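Search this site
Search

Working Paper — draft section
By Fouzia Zaidi
March
4 comments 15 shares

3. Work surfaces and the back-edge habit

3.1 What we looked at

Small-parts benches. Not kitchens, not desks with a computer on them — those are covered in Section 2. By small parts we mean wire, connectors, screws, driver bits, the sort of thing that rolls off or gets lost under something else. We went to two workshops, Brukovance and Wonska, and logged 41 benches between them. Each bench was logged mid-morning, before lunch, becuase lunch is when people tidy and we wanted the bench as it is used.

Per bench: top material, what was on it, which third of the depth each item sat in (near, middle, far). An item is anything a person could pick up in one go. A bundle of wire is one item. A bit set in its case is one item, a bit lying loose is also one item, which does inflate the numbers for messy benches and we know it. Total came to 396 items. Anything clamped or bolted down was left out of the item log.

3.2 Tops

Mostly butcher block. Wonska had a few laminate tops left over from an earlier fit-out and people there disliked them, said screws skate. On wood a small screw tends to stay where it's put. The grain helps a little, the dents help more. Against that, pale wood with dark streaks is a bad background for short dark offcuts, and two people told us they'd laid a sheet of white paper down for that reason. Neither workshop oils its tops on any schedule. Stains were logged but not analyzed.

3.3 Where things end up

Far edge. Nearly every time. The middle of the bench gets kept for the work and tools drift to the back, in a row if there's room and in a pile if not. It is rarely a planned row. Asked why the bit set was at the back, most people had to think about it — "that's where it goes" was the usual answer. Chaudhry (1st coder's notes, see Appendix B) calls this parking and we keep the word.

Wire behaves differently to boxed tools. A case has a flat bottom and stays parked. Wire bundles spread at the ends and take up far more room than they need, and people push them into corners to get them out of the way. Cut lengths in mixed colors were the most common form. Tying the bundle at one end only is quick, keeps the colors easy to pick out, but the loose ends fan and catch on sleeves. Tying at both ends fixes that and then no one can pull a single strand. We saw both. Figure 1 has a butcher-block top with a fanned bundle of colored wires at the far left and a small dark case beside it, both along the far edge.

Near-edge items were mostly things in current use or things forgotten, and the log can't tell those apart. Follow-up visit on a Monday did not help much.

Figure 1. Parking along the far edge of a butcher-block top: multicolored wires, small black case to the right.
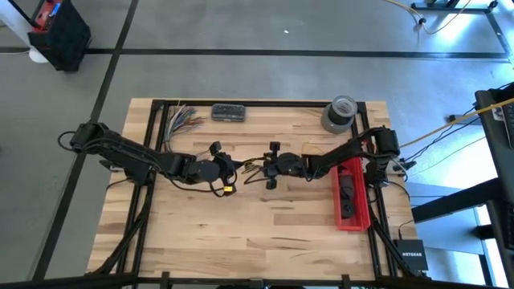 3.4 Trays and the Zerside insert

Wonska tried a shallow tray along the back of 15 benches, the Zerside insert, one tray per bench. Cases went in it straight away. Wire did not, the tray is too short for most cut lengths and the ends hang over the lip. Trays on four of those benches had been moved to a shelf by the second visit. Coding for the rest is in Table 2.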